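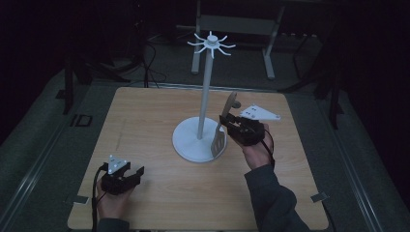 Barkotby — questions we keep getting

Updated May 11, 2020. Spoilers all the way down, so watch it first.

Is it based on a true story?

No. The card at the start says it is. It's part of the film. There was no Ravstead ferry robbery and no missing payroll, we've had people writing in to say they looked it up at the library.

Who takes the money off the ferry?

The older brother, Esfahani. You see him carry the bag down to the car deck and come back up without it. Quick shot, easy to miss. The younger one thinks the deckhand has it, and that's why he goes after him in the boat shed.

So the deckhand was innocent?

Of the theft, yes. He did take the envelope from the purser earlier on. Different envelope, 80 dollars in it, gets mixed up with the payroll in a lot of reviews.

Why doesn't the sister call the police?

She does, in the long version. Phone call from the motel office, line goes dead. In the theatre cut she just looks at the phone and goes back to bed, so it plays as her choice. Big change to the character if you ask me.

How many versions are there?

Two. The theatre cut and the long one, which runs 17 minutes over. Most of the extra stuff is in the motel, plus a longer drive north and a different last line. The TV print is the theatre cut with the swearing dubbed over. Badly.

What is Plevix?

The company on the side of the truck. It never gets explained. Same name is on the calender in the purser's office and on the matches Esfahani drops in the snow, so the usual reading is that the purser tipped him off. Could just be the props people reusing a logo.

Does Esfahani die at the end?

He's shot in the shoulder and walks out onto the ice. Last time he's on screen. The sister says "he's gone" in the truck and you can take that either way. I think he drowns. Plenty of readers don't.

What does the number on the locker mean?

It's 38, same as the brothers' old house. You see the house number in the first scene, behind the father, when he's scraping the windshield. Means the bag was left for family to find.

Where was it shot?

Ravstead for the harbour and the main street. The motel was a set. The ice is real, the snow in town mostly isn't — they were filming in July for the street scenes and you can see leaves on the trees behind the bank.

Is there a sequel?

No. A script has been talked about for years. Don't beleive the poster going round, it's fan made.

Is it OK for kids?

Not little ones. The boat shed scene is nasty and there's a lot of blood on the floor after. Older teens, probably fine.

Can I get the long version with captions?

Only on the second disc release. First one has captions for the theatre cut and nothing for the extras.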